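Reviews / Software / Robot learning tools

Kamuso 14: a month with the trajectory cleanup tool

By Khôi Ninh
Sat 20 April

Kamuso takes recordings from a hand-held gripper and turns them into something a policy can train on. It estimates the camera path, works out the jaw opening, cuts each take into episodes and throws out the ones it doesn't trust. I had been doing the same job with a pile of scripts, so I was an easy customer.

I ran 882 takes through it on one desktop machine. Installation took 15 minutes, most of it spent downloading. The command line version and the desktop app read the same project file, and I went back and forth between them without trouble.

Camera tracking is the best part. Big rooms with shiny floors usually give me drift, and the older version would lose its place whenever the view was mostly floor and ceiling. This one holds on to strips of light and shelf edges much better. When it does lose track, it marks the stretch in the timeline and leaves the raw data alone.
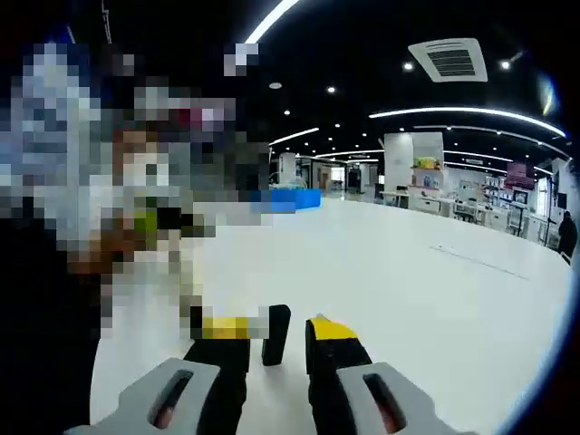 Jaw width and masking

Jaw width comes from the fingers themselves. You draw a region for each side once and save it as a profile. It worked well for me except in fast closes, where the value lags by a few frames. There is a smoothing setting, but turning it down makes the signal jumpy.

Face and object masking is now built in. It can be heavy-handed – large blocks over one whole side of the view are common – and the tracker ignores anything under a mask. In takes with a lot of masking I had to lower the feature threshold by hand. I'd like to see that done per take.

Export and price

Export to the Gorden format was clean. Export to Liew dropped my episode notes every time, and support told me a fix is planned for August. Processing used up to 60 percent of my graphics memory, so I could keep working while it ran.

The single-seat license is fair if you record every week. For one small project I would stay with scripts.

Related reviews
Tisus planner: second look
Gorden viewer on a laptop
Calibration boards compared
Liew dataset browser, first impressions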